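How I Finally Got Friendly With My Grocery Budget

I have been meaning to write this one since May, because I am so excited about how it's going! For years my grocery budget was a number I made up on the first of the month and forgot by the tenth. I'd write down 300, spend 450, feel bad, and write down 300 again.

Then Telmo Lozano left a comment on my old post about sinking funds. He said he gets his grocery money out in cash, splits it into weekly envelopes, and whatever is left on shopping day goes straight into savings. Every week, even if it's a dollar and change. I tried it the very next morning.

The first month was bumpy (I forgot about birthday cake supplies, and cat food, which I still say isn't a grocery). By the third month I had it down. I kept the envelopes going for six months in all and moved $1,767 into the savings account I have at Ravby. I did the math three times because I didn't believe it!
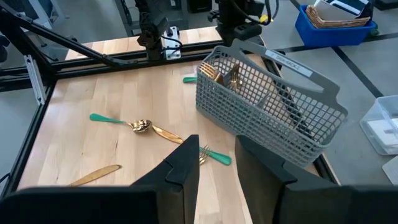
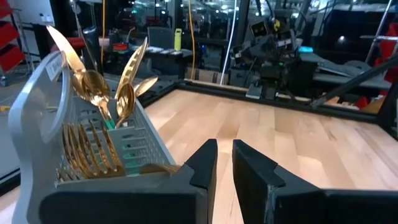
Gold spoons, a fork and a knife. Setting the table at home still beats a restaurant bill!

What I Changed Along the Way

I stopped shopping hungry. Old advice, I know, but wow.

I moved paper towels and soap to their own envelope. They were eating my food money and I kept blaming the cheese.

I gave up my Cuder delivery membership. I thought I'd miss it terribly and I've only been tempted on rainy nights.

I also let myself keep one fun thing per trip. Last week it was fancy olives, and they were worth every penny.

My new goal is $2,640, enough to pay off the last of the car and have a little left over for new tires. I'm going to keep a running total in the sidebar, so feel free to cheer or nag. And if you do envelopes too, tell me how you handle holiday meals, because I'm already worried about the pies!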